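Getting crayon off a finished wood desk
Posted by Marleny Bermúdez, Aug 11, 2026

My son has a wooden desk by his window and he colors past the edge of the paper. There are waxy marks on the top, mostly red and dark blue, and some have been there since May. Dish soap took off the shine but left the color. The desk came secondhand, so I don't know what the finish is. Is there something that will lift the wax without leaving a dull patch?

kowalczyk_4
Mineral spirits on a soft rag. Works on everything.

Dornon Refinishing
Before you use any solvent, test it under the desk where it won't show. Mineral spirits are fine on most cured varnish, but they will strip a waxed surface and you'll have a pale ring to fix.

I would start with the wax itself. Hold a bag of ice on the mark for 5 minutes, then push the crayon off with the edge of an old plastic card, going with the grain. That gets most of the thickness. For the color left behind, put a little mayonnaise or plain mineral oil on it, wait roughly 15 minutes, and wipe with a cloth wrung out in warm water. Dry it right away.

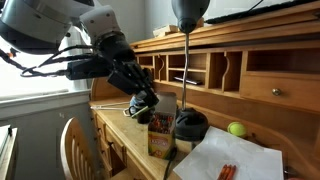 Dark blue is usually the slow one – you may have to repeat the oil two or three times. Skip the melamine sponge. It is a fine abrasive and will cause the dull patch you want to avoid.

umow
The mayo worked on ours. Smelled for a day. We put a vinyl placemat down after that.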